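The Baline Road

Saturday, so the bus to Willby ran late. Of course it did. Ildikó stood at the stop with the envelope inside her coat and her mother's boots on, a size too big, two pairs of socks.

Four hundred in the envelope. She had counted it at the kitchen table, then again in the bathroom with the door locked, no reason, she lived alone now.

The house was going. That was the thing. Eleven years her mother had rented it from old Lie and paid on time and painted the porch herself, twice, and now the son had the papers and wanted eight hundred by the end of the month or everything out on the grass. He'd said it nice. He had a nice phone voice. He called her Miss Erdős and got it wrong both times.

Bus came. She sat behind the driver. Wet dog smell, no dog. 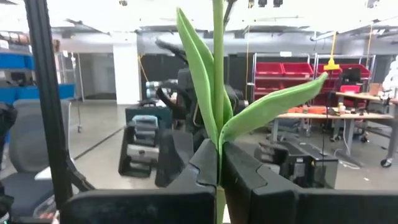 What she kept thinking about was the piano. Not worth a thing. Two dead keys, and the low F buzzed if a truck went by. But it wouldn't fit in her apartment and it wouldn't fit in the van her cousin was bringing, and her mother had played it every night of Ildikó's life up to the age of nineteen, badly, the same three songs, with the window open so the street had to hear. You can't put that out on the grass. You can't sell it either, she'd tried. A man from the church drove out and pressed one key and drove home.

Past the feed store. Past the turn for Starkadik, where the quarry was. Her father had worked there, and then he hadn't, and then he was just somebody who sent a card in May.

She got the phone out and put it away. Got it out. The lawyer's office was closed weekends, she knew that, she called anyway and listened to the whole message. Press 5 for the directory. She pressed 5. The directory was closed too.

Somebody across the aisle was eating an orange. The peel went into a hat.

All right. Four hundred now, four hundred by the twentieth of next month, she'd say it standing up, she wouldn't sit down even if he offered. She would not mention the piano. She'd practiced on the stairs and it came out fine on the stairs.

Number 274 had its porch light on. In the daytime! Her mother would of had a fit. Ildikó went up the steps and the third one gave a little like always and she knocked on a door she had a key to.

He was younger than the voice. Sweater, socks, a mug. Boxes in the hall already, not hers. He said come in, come in, and she came in and said the whole thing in one breath looking at the coat hooks, four hundred and four hundred and the twentieth, and held the envelope out.

He didn't take it. He was looking past her, into the front room.
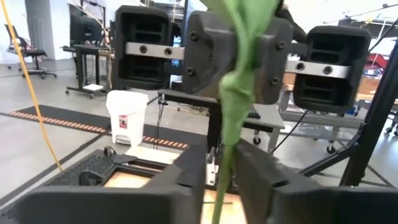 Does it still play, he wanted to know. The piano, did it play, because his dad used to talk about it. Used to park down the block after he picked up the rent and sit there with the heater on. Said it was terrible. Said he never once left before the end.

She couldn't think what to do with her hands. The envelope was still in one of them.

It plays, she said. Two keys don't.

Which two, and she showed him. The lid stuck, she had to hit it with the flat of her hand. Dead one, dead one. Then the F, and right then a truck went by on the Baline road and the whole thing hummed like a fridge, and he laughed, and she was so angry at him for laughing that she sat down. She had said she wouldn't sit down.

She only knew the left hand of the first song. Her mother always did the right. So she played the left hand, oom and oom and oom, with nothing on top of it, and got lost in the middle and went back to the start.

He put his mug down on the floor. Stood by the window. After a minute he pushed it up, it took him two tries, and the cold came in and the noise went out.
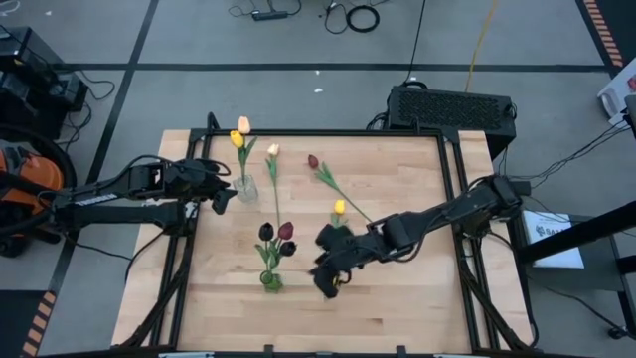
They did the money after. He took the four hundred and wrote her a reciept on the back of a seed catalog page because that was what there was. He still wanted the rest. He said so, he was sorry, there was a tax bill, there was a sister. The twentieth was okay. The piano could stay where it was until summer and then they'd see.

She read the receipt on the bus home. He had spelled Erdős right, both dots wrong way up, or not dots, the little marks. Close enough.

Her feet hurt. She took the boots off under the seat and rode the rest of the way to Willby in her socks, going oom, oom with two fingers on her knee, trying to remember what came on top.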